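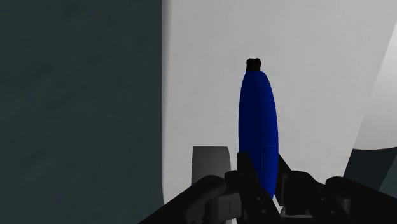 Hemant Saxena wrote back before I'd even finished the draft, asking whether we could please put the conflict check ahead of everything else this time, so the deal team can't wave it through at the end. Done! It's now item 1, and the whole list reads better for it.

# Legal file inspection: Bultard / Ramar share purchase

**Stage:** pre-signing, second pass
**Matter file:** 164
**Our client:** Bultard (buyer)
**Other side:** Ramar (seller), selling all the shares in Madigan

Mark each line OK, OPEN or N/A. Comments are mine unless they say otherwise. Please add yours underneath and leave the old ones alone -- I like being able to see how a point got settled.

## A. Opening the file

- [x] **1. Conflict check run on every party.** OK. Rerun in March after Pevham came in as lender. Clean result, printout at the front of the file.
- [x] **2. Engagement letter signed and countersigned.** OK.
- [x] **3. Scope of work matches what we are doing.** OK, with a tweak. The letter didn't mention the loan documents. A one-page addendum went out and came back signed the same afternoon, a personal best for this client.
- [x] **4. Client identity documents in date.** OK.
- [ ] **5. Fee estimate updated.** OPEN. The estimate still assumes one round of comments on the purchase agreement. We're on round four.

## B. Data room

- [x] **6. Index downloaded and saved.** OK. 498 documents on the index, and the folder numbering finally matches our report. Whoever on the Ramar side redid it, thank you, it's lovely to work with.
- [x] **7. Every material contract has a reader's initials.** OK.
- [ ] **8. Missing pages chased.** OPEN. The warehouse lease skips from page 11 to page 14. Asked twice. The rent review clause should be in there, so we do need it.
- [x] **9. Change of control clauses pulled into one table.** OK. This is my favorite thing in the file! One table, sorted by contract value, with the notice period in its own column. Let's do it this way on every deal.
- [ ] **10. Consents requested.** OPEN. 7 contracts need one. Four are in, two are promised, and the software license people want a fee. Bultard to decide if it pays or Ramar does.

Comment from Hemant on 10: the draft says the seller uses "reasonable efforts" to get consents. It says nothing about cost. Fix the draft first, then argue about the fee.

Agreed, and now in the round four markup.

## C. Purchase agreement

- [x] **11. Defined terms all used, and all used terms defined.** OK. "Locked Box Date" was defined twice, with different dates. Corrected to the one in the accounts.
- [x] **12. Cross-references checked by hand.** OK. I know the software does it. I still found two pointing at a deleted schedule.
- [ ] **13. Cap on warranty claims agreed.** OPEN. Ramar has offered 95 percent of the price for title and tax, and a much lower figure for the rest. Bultard wants full price on title. I think they'll get it.
- [x] **14. Time limits for claims.** OK. Tax runs longer than the general warranties, as it should.
- [ ] **15. Disclosure letter reviewed against the warranties.** OPEN. Only a first draft so far. It tries to disclose the whole data room in general terms, and we have struck that out. Specific disclosures are good, though, really clear and easy to follow.
- [x] **16. Non-compete limited in area and length.** OK.

## D. Loan documents (Pevham)

- [x] **17. Conditions list agreed.** OK.
- [ ] **18. Funds flow matches the purchase agreement.** OPEN. The totals differ by the amount of the retention. Probably a presentation point, but don't sign until somebody has walked it line by line with the bank team.
- [x] **19. Security limited to what the board approved.** OK.
- [ ] **20. Madigan board minutes in agreed form.** OPEN. They name a director who resigned in January. Needs a new draft.

## E. Signing mechanics

- [x] **21. Signature pages prepared, one set per signer.** OK.
- [x] **22. Powers of attorney checked for date and form.** OK.
- [ ] **23. Who holds pages, and on what terms, confirmed by email.** OPEN. Template is in the shared folder. Please use it! It's short and it works.
- [ ] **24. Call booked to release signatures.** OPEN. 4 p.m. suits Bultard and Pevham. Waiting on Ramar.

## Overall comment

This is in great shape for a second pass. The lease pages and the funds flow worry me most, and both can be closed with a phone call. Item 5 is ours alone, so I'll take it. Item 20 goes to Hemant, who drafted the first set and knows where the old names are hiding.

Third pass once the disclosure letter comes back. Same list, same numbering, new comments in a different color.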